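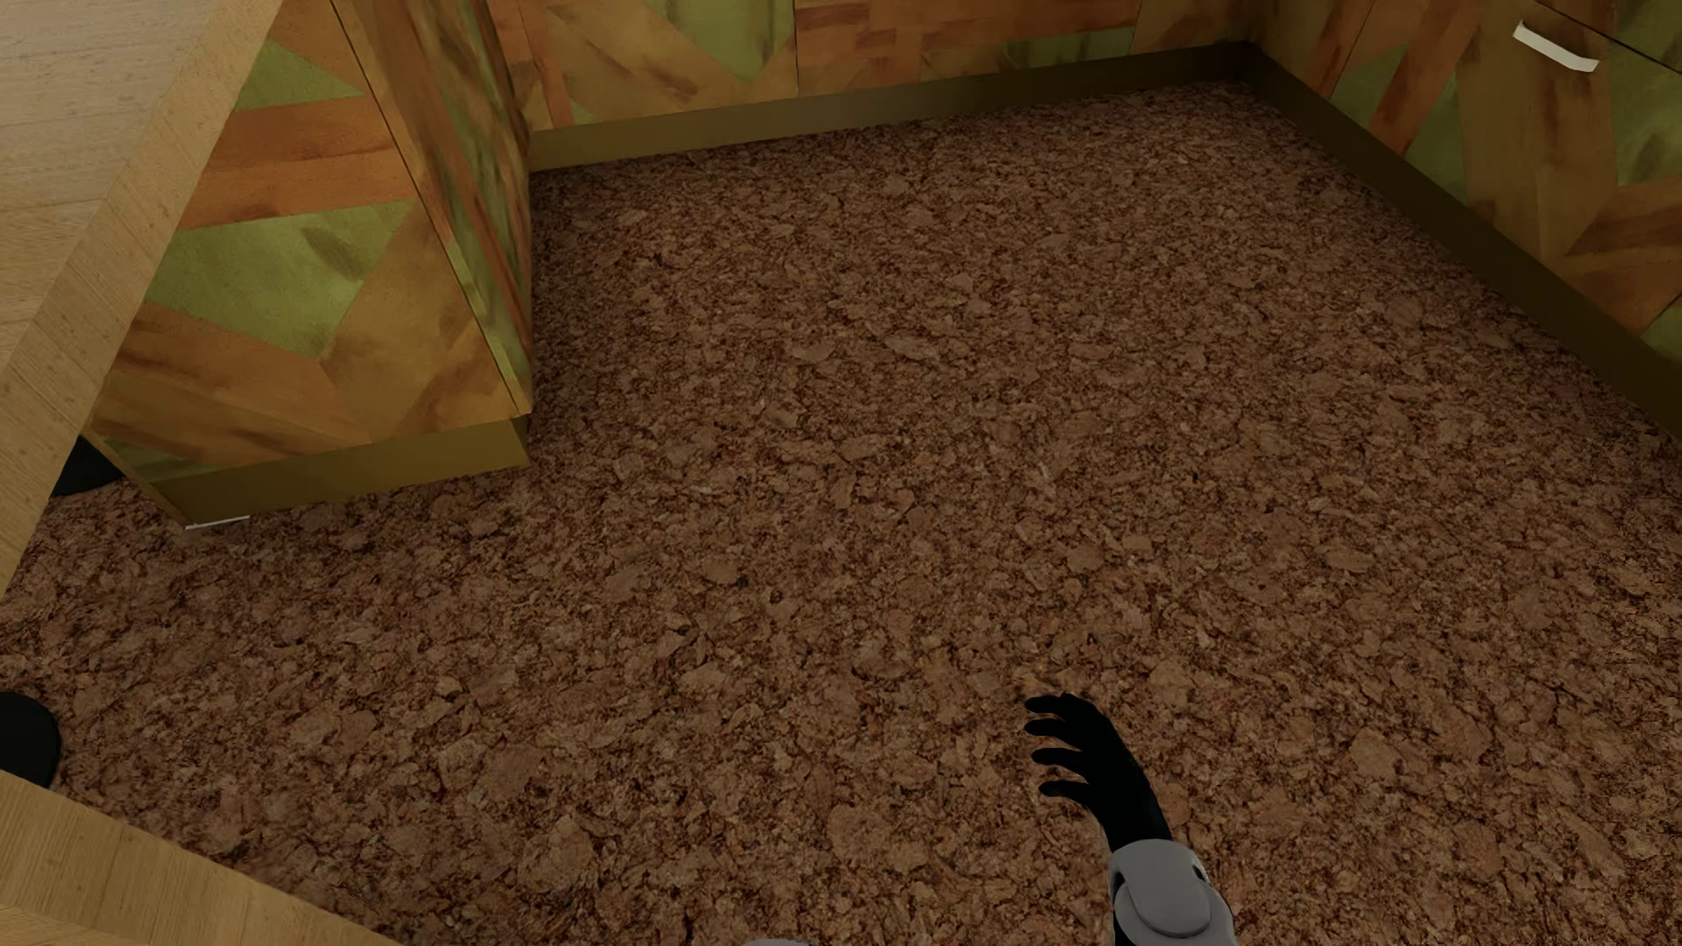

Surface shuffling is a training method in robot learning in which the textures, colors and backdrops of a simulated room are swapped between practice runs while the shapes of the furniture stay put. It is a narrow form of domain randomization. The stated aim is to stop a control policy from leaning on looks, so that a robot trained in one kitchen might cope with another. Whether it does this is disputed.

Background

The term was first used by a group led by Noreen Durrani at the Wondbridge laboratory, whose simulator, Fekonari, was released in June with a set of household rooms. Earlier work had varied lighting and object color. Durrani's group went further and applied mismatched finishes to whole rooms, on the theory that a policy which had seen enough odd kitchens would treat a real one as just another odd kitchen. The theory is older than the method and has never been tested cleanly.

Method

Each run draws a floor, a cabinet finish, a wall treatment and an outer backdrop from separate lists. The draws are independent, so a room may have patchwork cabinet doors in orange, brown and green, a cork-like floor, a blue tile backsplash and a derelict industrial hall where the rest of the house would be. Counter heights, door positions and handle placement are left alone. The humanoid's own body is also left alone, a choice the authors mention once and do not defend. 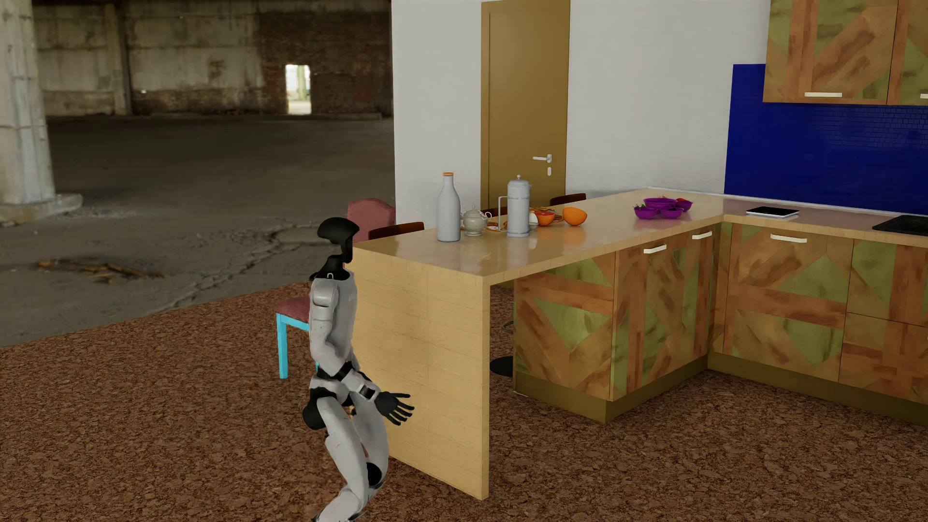

Objects on the counters are placed by a separate routine, and the published code does not make clear whether they are reshuffled with the finishes or held over from the previous run. Xinyi Liao, who tried to rebuild the system from the paper, reported getting different behavior depending on which reading she used.

Reported results

The Wondbridge paper claims that policies trained with shuffling failed less often in unseen simulated kitchens than policies trained in a single finish. The comparison covered 11 kitchens, all of them made with the same tool that produced the training rooms. Only two tasks were scored, reaching for a cabinet handle and moving a bowl along a counter. No figures for real hardware were given. The paper's abstract speaks of "transfer to the home," a phrase that its results section does not support.

A follow-up by Mariama Mahama and Eifion Skyrme, dated Jul 15, 2023, repeated the handle task with a longer training budget for the single-finish policy. Almost all of the reported gap went away. Durrani's group replied that the longer budget was unfair to their method, which had not been given the same increase. Both sides have a point, and the matched experiment has not been published.

Criticism

The main objection is that finishes are the easy part. A real kitchen differs from a simulated one in drawer friction, in flexing doors and in clutter that rolls, and changing the color of a plinth says little about any of these. Fouzia Memon has also argued that the extreme combinations may waste training time, as the policy spends effort on rooms that no builder would produce. Supporters answer that strangeness is the purpose, though they have yet to show that a strange room teaches more than a plain one.

See also

Domain randomization
Sim-to-real gap
Fekonari (simulator)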